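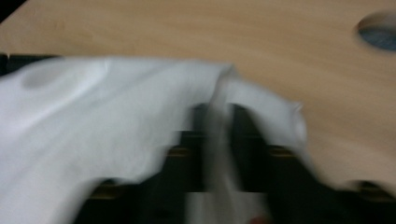
Last updated: 2024-04-12

Right, tea's made, so I'm going to talk about folding one white cloth for far longer than anyone needs. Mute me now if you've got things to do.

It's the big one I put over the table when people come round. It gets washed, it gets dumped on the table, it gets pushed along whenever somebody wants to sit down, and eventually I fold it so badly that it comes back out of the cupboard looking like a map that's been in a glovebox for ten years.

So this spring I've been teaching myself to do it properly. On my own, on a table that's smaller than the cloth, with the radio on. Living the dream!!

Before anyone asks what it's made of: no idea. The label went years ago. It's white and it creases if you look at it, that's all I've got.

First thing I got wrong was trying to do it in the air. You know, arms out wide, chin holding the middle, bottom edge trailing through whatever's on the floor. Works for a pillowcase. Doesn't work for this (I'm five foot two and most of that is legs).

Farzana Pathirana from upstairs does hers in the air in about eight seconds, standing in the doorway, carrying on a conversation. I've watched her do it three times and I still don't know which hand goes where.

So, table. Mine's the pale wood one with the oval hole in the top. I've had it since the old flat. Good smooth surface and the cloth slides across it nicely, which is lovely when you want it to slide and maddening when you don't.

The sliding was the second thing I got wrong. If too much of it hangs over the front, the weight pulls the rest down after it. You turn round to change the radio station and it's all on the floor. I said a word. The cat left.

What I do now is get the heap well back on the table before I touch a single corner. Looks a mess. Doesn't matter. The hanging bit should always be the smaller bit.

Then find one corner. ONE. Don't go looking for the second one yet or you'll lose the first.

I walk my fingers along the edge from there. The hem is thicker than the rest so you can feel it even when you can't see it under a flap. Keep going until you hit the next corner, and you've got a whole side in your hands without having shaken anything out.

Lay that side along the back of the table. Smooth it outwards from the middle with your forearm. Hands are too small, you just push little ridges about from place to place.
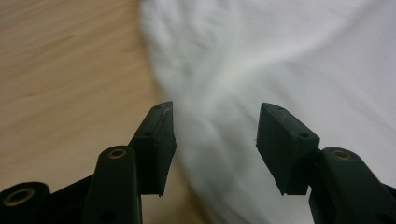

White cloth on the pale table, still properly rumpled.

Somebody always says to iron it first and then fold it. I did that all last year and I've gone off it. By the time you've ironed the far end, the near end's back in a heap by your feet and you've made a whole new set of creases, only now they're warm.

My order now is fold in half, press, fold again, press if I can be bothered, away. Nine times out of ten I can't be bothered with the second press.

(Timo Hagedorn has just replied to say he's never ironed a tablecloth in his life and has never once been arrested. Thank you Timo. Very helpful as ever.)

OK, the actual fold. Take the side that's hanging off the front and bring it up and over to meet the side at the back. Slowly. If you flick it you trap a big bubble of air and then spend five minutes patting it like a horse.

Line up the corners first and let the middle sort itself out. I used to do the middle first so it looked flat, and then the corners would be a hand's width apart, and I'd pretend I hadn't noticed. I had noticed.

If the edges don't meet, it's nearly always the cloth and not you. Mine went out of square years ago. One long side is definitely longer than the other. I split the difference and hide the wonky end inside.

Now it's half as deep and it all sits on the table, and this is where I stop and drink some of the tea.

Second fold is the same again, front to back. After that it's a long strip, and you can turn it whichever way suits your cupboard.

Cupboard people, you need to know your shelf before you start! Mine's narrow and quite deep. I folded it beautifully in March, a perfect square, felt like a hotel, and it wouldn't go in. Had to undo the lot.

So I cut a bit of cardboard to the width of the shelf and I fold the strip round that, end over end, and slide the card out when I've finished. Chathurika Pramanik told me about the card. She uses the back of a calendar. I used a bit off a parcel box from Dillosari with half an address label still on it.

Speaking of which. I did look at buying a new cloth, back in July, when I was in a mood with this one. Gelell had a very nice white one with a hemstitched edge for 166 quid. A HUNDRED AND SIXTY-SIX. For something people are going to put gravy on.

I put it in the basket, looked at it for a while, and took it out again. Then they emailed me for a fortnight asking if I'd forgotten something.

Several of you have asked about fitted covers, the ones with elastic. I've tried one. It was fine for a week and then it started creeping up at one corner, and it turned the table into a sort of mattress. I want a cloth that hangs down a bit. That's half the point of it.

Piyumi Ranasinghe wants to know if I roll mine. I don't but I can see why you would. If you've got a tube (wrapping paper tube, or the thing a poster came in) then rolling means no fold lines at all. I haven't got anywhere to keep a tube. It'd have to live behind the door and I'd knock it over every morning.

If you do roll, fold it in half lengthways first or you'll need a tube the size of a lamp post.

Stains, quickly. Tea comes out of mine if I get at it the same day with cold water and a bit of washing-up liquid. Red wine, salt does nothing in my experience except make it salty. Turmeric is with you forever and you may as well give it a name.

Candle wax: freezer bag of ice on top, wait, pick it off with a fingernail. I did have a go with a butter knife once and there's a small darn to show for it.

And check it for bits before it goes away. Stray threads, crumbs, cat. White shows up absolutely everything, and a crumb folded into the middle gets pressed flat and leaves a little greasy dot for you to find at Christmas.

I've also started putting it away with the fold facing out, so there's one thick smooth edge to grab. Before that I'd catch hold of a single layer and the whole thing would come out unfurling behind me like a bride.

Is it quicker than how I used to do it? No. It's slower. But I got it out last Sunday for lunch and it had four straight lines in it and lay down flat, and Menaka Hettiarachchi asked if it was new. I've been unbearable ever since.

She also spilled beetroot on it twenty minutes later, so it's had its wash now and we go again.

A few answers, as there are now about 200 replies and I can't keep up.

Yes, you can do it on a bed. It's easier in some ways because nothing slides. You can't smooth against it though, it's too soft, so the folds end up fat. I do fitted sheets on the bed (badly) and this on the table.

No, I don't starch it. I bought a can of spray starch once and it made the floor so slippery I nearly went over in my socks.

Yes, wipe the table first. I know. I know! I didn't, once, and there was marmalade.

If two of you are doing it, agree who's walking and who's standing still. My sister and I both walk. We've met in the middle nose to nose with the cloth in a knot between us more times than I'd like to say.

Round cloths: I've no idea, I'm sorry. I fold mine into something like a samosa and shut the drawer. If you know how, reply with it and I'll repost.

Edit: three people have now sent me three completely different ways of folding a round cloth and they're arguing with each other. I'm staying out of it. The samosa stays.

Going to finish this tea, which has gone cold while I've been typing. Napkins at the weekend, if I can find more than five that match.

Related posts
The drawer of carrier bags: I went in
Fitted sheets, an attempt (with swearing)
Which tea towels are for hands, a house dispute
Getting candle wax out of nearly anything
My Pravano airer, one year on
Shelf paper: lining the cupboard on Jayasinghe Road

Contact | Copyright | Back to top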